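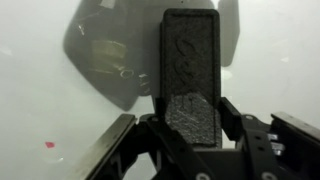

I bought the Filura desk mat in November after my old one started curling up at the corners, and I've had it under my keyboard every working day since. It cost me 34 dollars, it's the large size, and I went for the Harine color, a sort of foggy off-white. I dithered over that for ages (pale things and me do not mix!). What sold me was the surface. Most mats are either slick or fuzzy, and I wanted a bit of grip, something like that rough gray pad under the wavy ridges on the black upright piece, only kinder to bare wrists. The Filura gets pretty close. My mouse stops where I stop it, and my notebook doesn't slide off toward the coffee.

Cleaning is easy enough – damp cloth, drop of dish soap, leave it flat overnight. Ink is another story. I have one blue line near the left edge that has survived everything, including the pricey Zilum spray.

The stitching has held up well, apart from 2 loose threads that I snipped off. It did smell of rubber for almost 8 days, so air it out first if you work in a small room like mine. Shipping was slow too, and the tube it came in was a pain to open.

Would I buy it again? Yes, in the darker color.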